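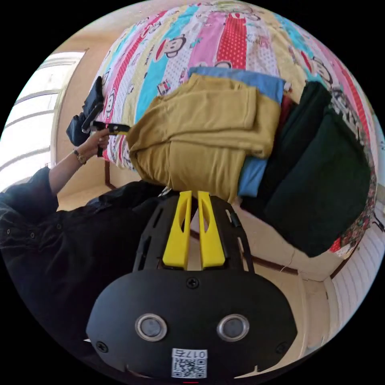

Is it really worth doing the bus version at all, came the question on the bench pad this morning, when anyone going out to Clolton for the priory is going to drive anyway? Fair point, and it deserves a better answer than the "yes!!" I scribbled underneath, so I'm writing the whole trip up properly.

January 2026. Clolton route card, bus version, first proper walk-through

Two of us went, both in sensible boots for once. The idea was to do the day exactly as a visitor would, starting from Clakum station with a printed draft of the card and no car to fall back on. I'd sworn I wouldn't look at my own notes and I lasted until the bus stop, where I had to look because the card says "turn left out of the station" and there are a couple of ways out of the station now. That needs fixing before anything else. I've put "main exit, the one with the clock" for the moment.

The 76 goes from the far side of the square, past the market hall. It was on time, warm, and nearly empty, and the driver was lovely about telling us when to get off (we'd have missed it otherwise, the priory stop has no sign facing the way you arrive). It's 14 miles and it goes through every village it can find, so the journey is a good bit longer than by car. I didn't mind a minute of it! You sit up high and see over the walls, and there's a stretch along the river where the whole valley opens out. I want a line about that on the card. Sit on the right going out.

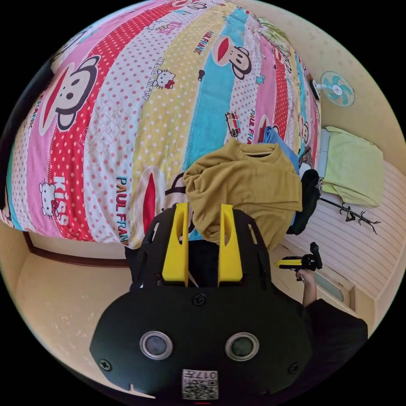 From the stop it's a lane, then a field path, then the lane again. The field path was a bog. I mean properly over the laces. In May it was a pleasure and I wrote the draft in May, so the card cheerfully calls it "an easy stroll across the meadow" and I was reminded of this phrase several times on the way over. We came back by the lane the whole way and it was fine, hardly any traffic, decent verge. So: lane as the main route, meadow as the summer option, and I'll move the little arrow on the map.

About that map. I drew it over the Plulta base layer and the footbridge is in the wrong place. I'd assumed I had drawn it wrong but no, Plulta has it upstream of where it is. Has anybody checked the other cards against the ground? The ones I did last year all used the same layer. I'm a bit worried about the mill walk.

The priory itself was glorious. Frost still on the shady side of the nave, rooks shouting, and the low sun coming straight through the east window so the grass had the tracery laid out on it in stripes. We wandered about for ages. The refectory steps were roped off and there was a notice about loose stone with no date for reopening, so the card shouldn't promise the refectory view. The chapter house is open and it's the better bit anyway, you can still make out a scrap of carving low down by the door if you crouch. 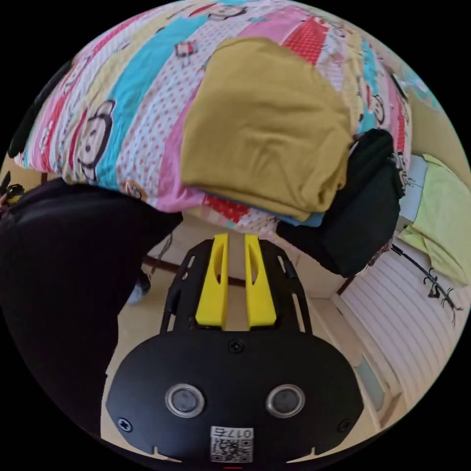
Toilets are open in winter, round the back of the ticket hut, and I've added them. The ticket hut wasn't staffed, there's an honesty box, and it only takes coins. Neither of us had any to begin with and there was a lot of patting of coat pockets before we scraped it together. "Bring change" goes near the top, in bold if there's room.

Lunch was at the Caldeira, in the village, soup and a cheese scone the size of a hat. The draft says it shuts out of season and that's plain wrong, so I'd like to know where I got it. Dogs allowed in the front room. They said we could leave a stack of cards by the till when they're printed, which cheered me up no end after the meadow.

Going home was the weak part. The last bus that connects with a sensible train is earlier than I'd thought, and the winter timetable at the stop didn't match the one on my printout. We caught it by trotting. I don't want to print times at all now. Better to put where to look them up and say firmly that the last one is early.

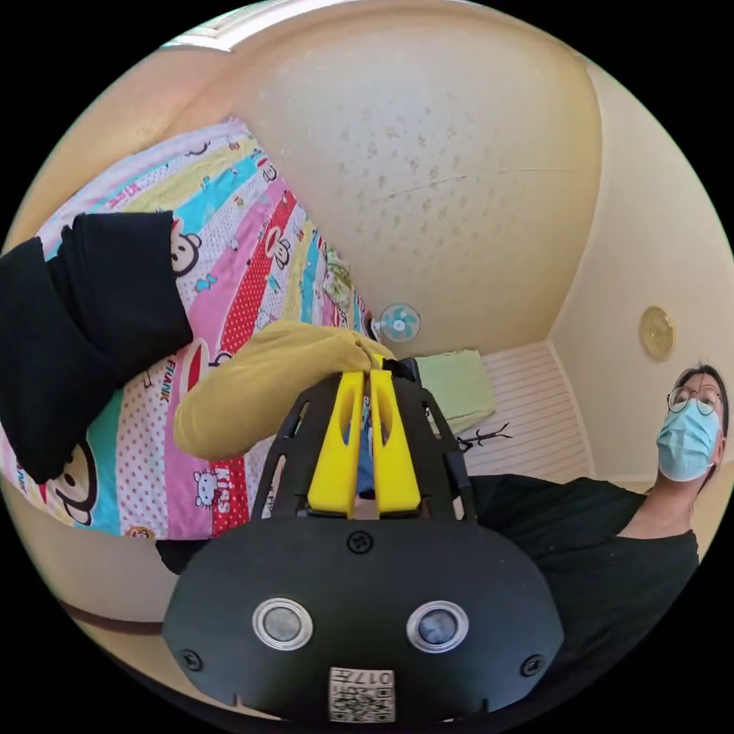 Mustard-yellow fabric held between the yellow fingers.

To do, mostly me: redraw the footbridge, rewrite the station exit, swap the lane and the meadow, take out the refectory, put in the coins. Paper held up well in the damp but the fold goes straight through the village on the map, so the Caldeira vanishes into the crease. Shift the whole panel up a bit and run another proof before the next outing.

And to the person who asked on the pad: there was a couple on the bus home with walking poles and a guidebook so old it still had the railway going to Clolton. They'd have loved a card. I gave them mine, mud and all.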